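Four kilos of tomatoes and no plan
2 Mar 2020

I've been meaning to write about the allotment for ages, and then the weekend got away from me again (as it does when your tomatoes all decide to ripen at once). 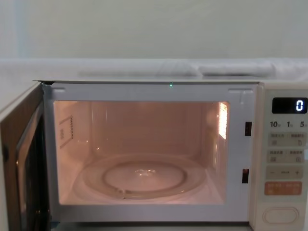
So, plot 61. For anyone new, I put my name down for a community garden bed at Crenshaw Street back when we moved into the unit, and after 12 months on the waiting list I got an email saying one had come up. I was so excited I drove over in my work shoes! It was mostly couch grass and somebody's old trellis, but it had a tap nearby and full sun until mid-afternoon, and I was sold.

I planted everything in October. Too much of everything, as it happens. Two kinds of zucchini, climbing beans, basil, a row of carrots that came up looking like arthritic fingers, and six tomato seedlings that Chantelle Engelbrecht from the next plot gave me out of her overflow tray. She swore they were cherry tomatoes. They are not cherry tomatoes. They're big ribbed things the size of a cricket ball, and they taste fantastic – a bit sharp, loads of flavour, the kind you eat over the sink with salt.

The zucchini went well until the powdery mildew found them. I tried the milk spray (one part milk to nine parts water, sprayed in the morning) and I think it slowed things down on the newer leaves, but the old ones were past saving so I cut them off and binned them. Next year I'm giving them a lot more room. I'd squeezed three plants into a spot that would have suited one, because they look so tiny and harmless in the punnet, don't they?

Beans were the surprise favourite. I'd never grown them before and had no idea how quickly they go from "not quite ready" to "could be used to tie up a boat". If you go away for a long weekend, get someone to pick them for you. Mine got a bit woody after our trip down the coast and I ended up leaving a heap on the vine to dry for seed.

Anyway, I came home yesterday with 4 kilos of tomatoes in a green shopping bag and spent the arvo making relish. Mum's recipe, more or less, with less sugar and a good spoonful of mustard seeds. The whole place smelt of vinegar until bedtime, and my partner went and sat on the balcony with a book.

Next job is clearing the bean frame and getting some broccoli in before the weather turns. I've also got my eye on garlic, which I've killed twice in pots, so if anyone has a variety that copes with a warm autumn, please leave me a comment. And if you live nearby and want zucchini, bring a bag – a big one.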